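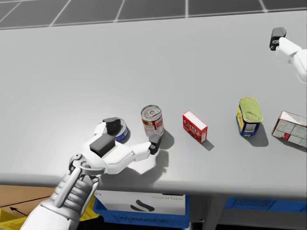
Setting up a table-top pick task in Costora

Costora is the simulator that comes with the Koltow two-arm kit. You can use it before the arms are delivered, and the free licence covers everything on this page. I used version 9 on an ordinary office PC.

1. Open the scene list and choose Grocery Table. Both arms load with it. Leave the second arm parked away from the items for now.

2. Put your items in one loose row near the front of the table. Tins and small boxes are good to start with. Leave enough space for the fingers on both sides of the one you want.

3. Pick the target by clicking its lid. With an upright tin, set the approach to "side".

4. Open the gripper fully before you lower it. Watch the black fingertips, as a wide spread can catch the next tin along. If it does, turn the wrist a little and try again.

5. Set the grip force to 53. The default of 700 is meant for the Savolainen heavy gripper and will throw a light box off the table.

6. Press Run, then save the path under a new name. Costora overwrites the old one without asking.

The manual says to calibrate the arms first. Jonas Bühler at Koltow support told me this only applies to the real ones. Batch runs need the paid licence, covered in part 2.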